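Category: Jobs > Shop and Retail > Part time

Shelf Assistant for Stationery and Household Aisle, Zedstead Store

Rutberg is looking for a shelf assistant for our store in Zedstead. The position is part time, 18 hours per week, and starts in February. The work is mostly in the mornings, before the store opens and in the first hours after it.

We sell stationery, school supplies and things for the home. The person we are looking for will take care of one aisle from beginning to end, with notebooks and paper on one part and household goods on the other. The aisle has 222 different articles at the moment. You do not need to know them when you start. Most of our people learned them in a few weeks only by putting them back in the right place.

What you will do

The notebooks are the biggest part of the work. Customers take one from the middle of the stack, look at it, and put it on top of another stack, or they leave the stack hanging over the edge of the shelf. Your task is to bring the stacks back in order, each design together, with the front cover up and the title readable from the aisle. When a stack is thick, please take it with two hands at the lower corners and move it as one piece, so the covers do not bend.
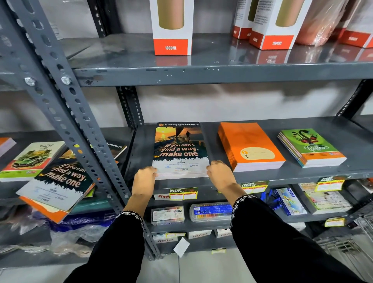
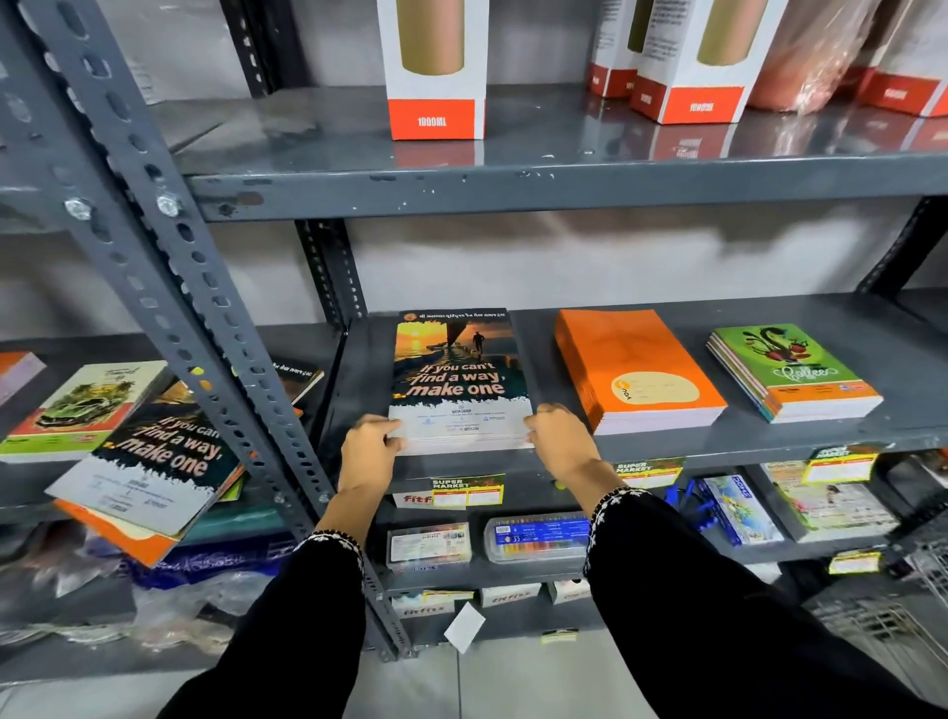

Straightening a stack of the "If you can't find a way, make one" notebooks on the middle shelf, next to the orange ones and the green "Coffee" ones.

Besides the notebooks you will:

- fill the shelves from the stock room, older stock to the front
- keep boxed goods standing straight with the printed side to the customer
- take out notebooks with torn or dirty covers and write them in the damage list
- check that price labels are under the correct article
- wipe the shelves when they are emptied for a new delivery
- help customers find what they ask for

Before the school season we receive a delivery of 3,000 notebooks from our supplier Mangundap, and in this period we may ask you for some extra hours. They are paid the same way as the normal hours, and you can say no if you have other plans.

What we ask from you

You like when things are in order, and you can keep doing the same careful work for a longer time. You can lift a full carton of paper and stand for most of the shift. You can read labels in English. Many of our notebooks also have Gujarati text on the cover, so if you read Gujarati this is a plus, but it is not a condition. Experience in a shop is welcome. We have also had good colleagues who came from kitchens, libraries and post rooms.

What we offer

A contract for one year with the possibility to extend. Three paid training days with a colleague from the same aisle. Staff discount on everything in the store, also on school supplies for your children. The schedule is given two weeks before in the Foneo app, and you can exchange shifts there with other colleagues.

Clothing is your own. Please choose something comfortable to work in and closed shoes.

How to apply

Write us a short letter, half a page is enough, and tell us which mornings you are free. You can bring it to the service desk in the Zedstead store or send it by the form on our jobs page. We invite people for a short talk and a walk through the aisle, which together take less than one hour. Everybody who writes to us will get an answer, also when it is a no.

Shares: 14 | Comments: 2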